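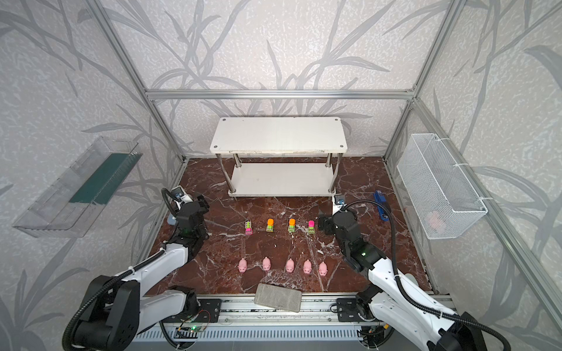
Zwei Arme in der Sortierzelle, was wird aus der Frühschicht?

Forum > Arbeit und Betrieb > Automatisierung

kante_47
14.11.2024
Bei uns im Spielwarenlager Treltham läuft seit September eine Zelle mit zwei Armen auf Schienen. Sie sollen Kleinteile aufreihen und in Schalen und Körbe legen, also das, was bisher an den Packtischen von Hand gemacht wird. Zum Einlernen nehmen sie Spielzeuglaster und Schweine. Die Leitung sagt, es fällt keine Stelle weg. Wer hat so etwas schon hinter sich und kann sagen, was sich im Alltag ändert?

Packtisch_Nord
Wir hatten das bei Imlow. Entlassen wurde niemand, aber zwei befristete Verträge sind ausgelaufen und nicht verlängert worden. In der Statistik taucht das nicht auf. Frag nach den Befristeten, nicht nur nach den Festen.

mirabelle
Wie viele Teile schafft ihr denn von Hand pro Schicht?

kante_47
Eine eingearbeitete Person rund 1000. Die Zelle ist bei 400, und da muss immer jemand danebenstehen.

R. Dijkstra
Ich richte solche Zellen ein, daher vielleicht nicht neutral. 400 nach so kurzer Zeit ist ordentlich. Die Zahl pro Schicht ist außerdem der falsche Vergleich, weil die Zelle auch nachts laufen kann. Für die Leute am Tisch heißt das weniger Greifen und mehr Nachfüllen, Prüfen und Störungen beheben. Viele finden das angenehmer.

Packtisch_Nord
@R. Dijkstra: Viele auch nicht. Am Tisch konnte ich mich unterhalten und mein Tempo selbst einteilen. An der Anlage wartet man, bis etwas klemmt, und dann muss es schnell gehen. Mehr Geld gab es dafür auch nicht.

R. Dijkstra
Das mit dem Geld ist eine Frage der Eingruppierung. Wer eine Anlage betreut, macht eine andere Arbeit als vorher. Das gehört in die Stellenbeschreibung, und zwar vor dem Regelbetrieb.

mirabelle
Dem stimme ich zu. Habt ihr einen Betriebsrat? Wenn Kameras an den Greifern sitzen, würde ich auch klären, wo die Aufnahmen gespeichert werden und ob Hände oder Gesichter drauf sind. Bei uns hat das länger gedauert als die ganze Montage.

kante_47
Betriebsrat haben wir, die Kameras standen bisher nicht auf der Liste. Gebe ich weiter.

a_ellery
Ich sehe es weniger streng. Meine Handgelenke sind nach elf Jahren Kleinteile hinüber, und ich hätte so eine Zelle gern früher gehabt. Mir hat die Umschulung geholfen, die war aber während der Arbeitszeit. Darauf würde ich bestehen.

Packtisch_Nord
Während der Arbeitszeit, ja. Bei uns war sie nach Feierabend und freiwillig. Hingegangen sind vier Leute, und die haben dann auch die neuen Posten bekommen.

kante_47
Danke euch. Termin mit der Leitung ist nächste Woche, ich nehme Befristungen, Eingruppierung, Kameras und Schulungszeit mit und schreibe hier, was dabei herauskommt.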